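Boards > Work and Pay > Automation
New posts Search Members Log in

Hand grippers instead of packing shifts?
9 replies shown -- 5 shares

jlouro13
Our packing line at Drisgate goes over to arms in December. Some of us have been offered gripper work instead, picking things up all day so the arms can learn from it. Is it decent work?

cotetthorpe_val
I moved across in spring. Same pay, less lifting. Wrappers are slow going until you get the feel of the fingers.
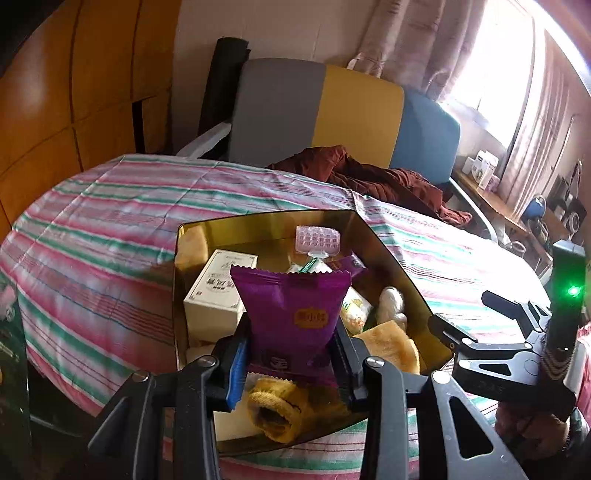 Purple packet gripped in the snack tin, two grippers on the go.

nair_leonor
Less lifting, yes, but my wrist is worse than it ever was on the line. And what happens when the arms have learnt it?

cotetthorpe_val
Then there'll be other items. Soft stuff is still hard for them. 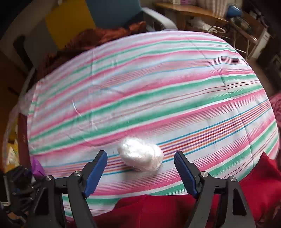 Crumpled plastic on the striped sheet, fingers open.

nair_leonor
That's a guess -- Jonus told us the same and cut the evening shift.

albertina_p
Ask for breaks in writing, and ask what the job is after training ends. I got an answer to the first one only.

jlouro13
Thanks. Meeting is at 9, I'll ask both.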